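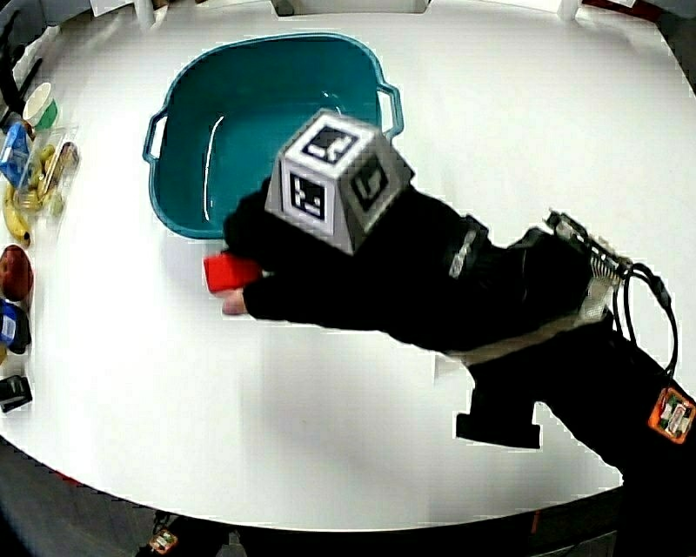

## Chien errant ou chien en promenade ? Vérifier avant d'embarquer l'animal

Tous les mois de septembre, c'est le même défilé dans le groupe de quartier de Plindholm : photo floue d'un chien assis devant la boulangerie, légende en majuscules, et 8 personnes prêtes à le charger dans leur coffre. Une fois sur deux, le chien habite à trois maisons de là et attend que quelqu'un sorte avec un croissant.

Je me méfie donc des sauvetages. Il y a de vrais chiens perdus, j'en ai ramené quelques-uns, mais il y a aussi beaucoup de gens pressés de raconter une belle histoire. La méthode qui suit prend un quart d'heure et ne demande presque rien : une laisse ou une corde, un téléphone, de l'eau.

### 1. Regarder d'abord, approcher ensuite

Restez à distance deux ou trois minutes. Un chien qui a ses habitudes à un endroit se couche, renifle les mêmes coins, salue des gens. Un chien perdu va plus souvent tout droit, au trot, parfois au milieu de la chaussée, ou bien il fait des allers-retours sans se poser.

« Plus souvent », j'insiste. Les tableaux de signes qui circulent en ligne (queue basse = perdu, oreilles droites = tranquille) ne valent pas grand-chose. Ma chienne a la queue basse dès qu'il pleut.

Si l'animal est sur une route passante, sautez cette étape et sécurisez les lieux : feux de détresse, gilet, et on ne court pas derrière lui. Un chien poursuivi court plus vite que vous, et rarement du bon côté.

### 2. L'aborder sans le braquer

- Mettez-vous de profil, accroupi, sans le fixer.
- Parlez normalement. La petite voix aiguë marche avec certains chiens et en agace d'autres.
- Laissez-le faire les derniers mètres.
- Ne passez pas la main au-dessus de sa tête.

Grognement, babines relevées, corps figé : on recule et on appelle. Aucun collier ne mérite qu'on y laisse un doigt.

Quant à la nourriture, elle aide, mais elle brouille tout. Un chien qui engloutit un morceau de fromage n'est pas « affamé », c'est un chien. J'ai lu ce diagnostic tant de fois que je ne réponds plus.

### 3. Lire la médaille jusqu'au bout

Les deux faces. On trouve d'un côté le nom, de l'autre le téléphone, et parfois une consigne : « je connais le chemin », « sourd », « ne pas nourrir ». Si la gravure est usée, photographiez-la en lumière rasante et agrandissez, les chiffres ressortent mieux.

Appelez le numéro et laissez sonner. En cas de répondeur, donnez l'adresse précise, l'heure et votre numéro, dit 2 fois. Envoyez ensuite un SMS avec les mêmes informations : beaucoup de gens n'écoutent jamais leur messagerie.

Un mot sur les médailles à code QR du type Gresow, dont on me vante les mérites à chaque réunion d'éducation canine. Quand le code est propre et que le propriétaire a rempli sa fiche, très bien. J'en ai scanné trois : une fiche vide, une fiche avec un ancien numéro, une qui m'a demandé de créer un compte. Une gravure à l'ancienne ne réclame pas de mot de passe.

### 4. Pas de médaille : la puce ou le tatouage

Regardez l'intérieur des oreilles, on y voit parfois un tatouage. La puce, elle, ne se sent pas de façon fiable sous les doigts, quoi qu'en dise votre beau-frère. Il faut un lecteur, et la plupart des cabinets vétérinaires en ont un. Téléphonez avant de vous déplacer, demandez si la lecture est gratuite et s'ils peuvent joindre le propriétaire eux-mêmes.

L'absence de puce ne prouve pas un abandon. Elle prouve que le chien n'a pas de puce, ou que le lecteur est passé trop vite. Demandez un deuxième passage, en insistant sur le cou et les épaules.

### 5. Interroger les commerçants avant Internet

C'est l'étape que tout le monde saute, et de loin la plus rentable. La pharmacie, le tabac, la station-service : quelqu'un connaît le chien ou ne l'a jamais vu, et les deux réponses sont utiles. Au garage Urwood, en bas de chez moi, le « pauvre chien abandonné » signalé chaque été est le chien du mécanicien.

### 6. Publier, mais peu

Si personne ne le connaît, publiez une annonce dans le groupe local avec une photo nette, le lieu, l'heure et l'endroit où se trouve l'animal. C'est tout. Gardez pour vous un détail distinctif – une tache, une cicatrice, la couleur de la boucle du collier – et demandez-le à toute personne qui se présente. Une photo plus ancienne du chien avec elle ou un carnet de santé font aussi l'affaire.

Ne comptez pas sur le nombre de partages. L'annonce la plus populaire que j'aie vue passer ici affichait 1 179 partages, dont une bonne partie à l'autre bout du pays, où le chien n'était évidemment pas. Le propriétaire l'avait récupéré dès le premier soir et personne n'avait mis le message à jour. Quand c'est réglé, modifiez la première ligne : « RETROUVÉ ».

### 7. Prévenir la mairie

En France, un animal trouvé se signale à la mairie ou à la fourrière dont elle dépend. Ce n'est pas une trahison envers le chien : c'est le premier endroit où un propriétaire sérieux va appeler. Garder l'animal chez soi « en attendant de voir » complique la vie de tout le monde, la vôtre comprise.

L'application Hirano propose de faire ce signalement à votre place. Peut-être. Je passe quand même le coup de fil et je note l'heure ainsi que le nom du service.

### Matériel à laisser dans la voiture

- une laisse-lasso, qui s'adapte à tous les gabarits
- une bouteille d'eau et une gamelle pliante
- une vieille serviette
- le numéro du vétérinaire de garde, sur papier

Les friandises, je les ai retirées de la liste : la mienne les trouvait avant moi.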